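Plullbridge Shared Workshop - arm build group
Minutes, July 13, 2026

Present: Yevhen Palamarchuk (chair), Vsevolod Hrytsenko (notes), Oksana, Dmytriv, Pete, Lorna from about half way
Apologies: Graham

1. Last minutes
Agreed. One correction - the spare power supply is on loan from Dmytriv, not given. He would like it back in August.

2. Money
547 in the pot after the bearings order. Pete still owed for the screws, has lost the receipt, will look again. Yevhen does not want to buy anything else until the wrist is settled. Oksana said that was fine as long as settled means a date. No date given.

3. Wrist and gripper
Long item. Play in the wrist joint is down since the reprint but still there when the arm is stretched right out. Vsevolod thinks it is the bracket, Yevhen thinks it is the Stellitz servo. Tried swapping the servo before the meeting, no real change, so bracket next. Pete to print a thicker one, slower, more walls.
Pivot screws on the fingers keep backing out. Threadlock this time, the weak one, and wait the full night before running it. Last time we did not wait.
Cable at the wrist caught twice on a full turn. Needs a clip or a longer loop. Oksana prefers a longer loop, has the connecters at home.

4. Control box
Rekonero board now boots every time. Fan is loud. Emergency stop moved to the front of the bench, everyone to check they can reach it from where they normaly stand. Discussion about whether the arm should home itself at power-on. Agreed no, button press first.
Lorna arrived.

5. Picking trials
Target is 200 picks without a hand on the arm. Best run so far 11, then it lost the cup. Hard things go better than soft things. Yevhen wants to put the closing force down for plush and leave it for the rest, Dmytriv says one setting for everything or we will never know what we are testing. Went round this a few times. Left it as: one setting till the 200 is done, then argue.
Mixed items on the white top to carry on - soft toy, plate, cup, and so on. 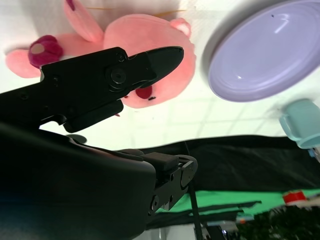
Lorna asked if the logs are being kept anywhere but the laptop. They are not. Vsevolod to copy to the shared drive, and name the folders properly, with the bracket version in the name.
Lighting - the white top washes out under the big lamp. Try it turned to the wall before anyone buys a diffuser.

6. Open evening
Yevhen not keen to show the arm moving unless item 3 is done. Lorna would rather show it slow than not at all. Half speed, taped line on the floor, two of us standing by. Carried, Yevhen not voting.

7. AOB
Bench drawers - put the hex keys back, esp the 2.5.
Dmytriv has a second power supply he might part with. To ask nicely.
Door code changes in August, Oksana will send it round.

Actions
Pete - bracket, receipt
Oksana - cable loop, door code
Vsevolod - logs, threadlock
Yevhen - lamp, floor tape

Next meeting: to be fixed once bracket is on. Closed early, kettle broken.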